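De onde vem o tecido da tua roupa?

Pega na tua camisola. Puxa um bocadinho. Estica? Então de certeza que é malha – ou quase de certeza, já lá vamos.

Tudo começa no fio. O fio pode vir da ovelha (lã), de uma planta (algodão, linho) ou de uma fábrica (poliéster, que é uma espécie de plástico muito fininho). As fibras são curtas e fracas. Torcidas umas nas outras ficam fortes. Experimenta com um bocado de algodão da casa de banho, torce bem e puxa. Vês?

Tecer

Dois grupos de fios. Uns esticados ao comprido, chamam-se teia. Outros passam por cima e por baixo, por cima e por baixo – é a trama. A máquina chama-se tear. Os cestos entrançados usam a mesma ideia, só que com tiras mais grossas.
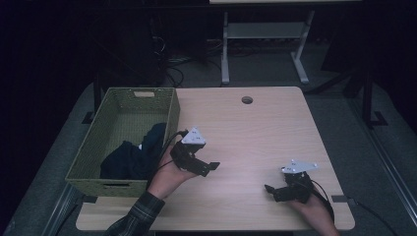 As calças de ganga são tecidas. Os lençois também, quase sempre. Esticam pouco, a não ser que levem um fio elástico lá no meio.

Tricotar

Agora outra coisa. Um fio só, às voltinhas. Cada voltinha passa por dentro da outra e chama-se malha ou ponto. Como as voltinhas abrem e fecham, o tecido estica e depois volta ao sitio. Camisolas, meias, gorros. Se o fio parte pode abrir um buraco, e o buraco cresce!

E as cores misturadas? Juntam-se fibras de várias cores antes de fiar. Fica salpicado. Chama-se mescla.
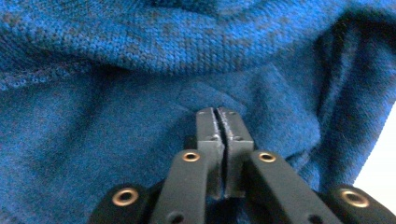
Para fazer em casa

Uma lupa e três peças de roupa. Procura voltinhas ou cruzamentos. Desenha o que viste num papel, grande, com lápis de cor.

Texto: Milagros Maldonado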